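Slide 1. Title

Good afternoon. I'm Madhu Negi, and I look after test practice on the Bodach project. The talk is on the rules we use for two-armed handling trials in simulation, and which of them carry over to the real cell. Vikas Malhotra wrote the first draft of most of them. He will take questions with me at the end.

Slide 2. Where the rules came from

We had no written rules for the first year. Each person set up trials their own way and logged them their own way. When we tried to compare results in December we had 507 runs and could use very few of them. Some had no start state saved. Some had been scored by the person who built the task.

So we wrote a short document. It is 18 pages now, which is too long, and we are cutting it. Copies are on the Lirnelo share under "practice". The version to read is the one dated 3rd November. Ignore the older one with the same title.

Slide 3. What the rules cover

Say this slowly, people will be writing.

Scene set-up. Contact. Handover between arms. Scoring. Stopping a run.

We left out anything to do with people sharing the space. That is covered by the site safety rules, and ours do not replace them. If a trial moves to the real cell, the site rules come first and ours sit under them.

Slide 4. Scene set-up

Save the full start state before either arm moves. Object poses, arm poses, friction settings, lighting. If you change one of them, it is a new scene and needs a new number.

Don't tidy. People like to push things apart to give the gripper room, and then the success rate is for a layout no kitchen has. Leave things that the task doesn't need. Furniture can stay in as well, but it goes in the collision model like everything else.

Mention the Dubey set here: 26 scenes, all fixed. Nobody edits those. If you want a variation, copy one and rename it.

Slide 5. Contact

Contact is logged per arm and per object. A touch on a rim counts as contact even if nothing is lifted. We argued over this for a while. Vikas wanted a force threshold, I wanted every touch logged and the threshold applied afterwards. We went with logging everything.

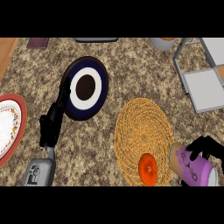
One arm being in contact does not give the other arm permission to speed up. Each has its own limit. If both are touching something, both run at the lower of the two limits until one lets go. This slows trials down and we get complaints about it.

The orientation of an object is part of the record. A cup on its side is written down as on its side, whether it started that way or got there during the run. Don't write "cup grasped" and leave it at that. The person reading the log later needs to know if the next step is a lift or a turn.

Slide 6. Scoring

Two scorers, neither of them the task author. They work from the log and the replay. If they disagree, the run is marked as disputed and stays in the total. We don't drop disputed runs.

Partial results get their own column. The old Vuter sheet had only pass and fail, so please stop using it.

Slide 7. Stopping a run

There are 4 stop conditions. Object leaves the work area, arm-to-arm distance below the limit, solver error, operator stop. Each one has a code. A stopped run is kept with its code.

If time is short, skip to the next slide.

Slide 8. What we haven't settled

How to treat soft surfaces. A rug in the simulator has thickness on paper, but the contact model treats it as flat and hard, so a plate edge is easier to get at or harder depending on the settings. For now we record the settings and make no claim about real rugs.

Also how often to re-run the fixed scenes after a simulator update. I say every update. Vikas says every major one. Ask the room what they do.

Slide 9. Questions

Leave the list of stop codes up on the screen.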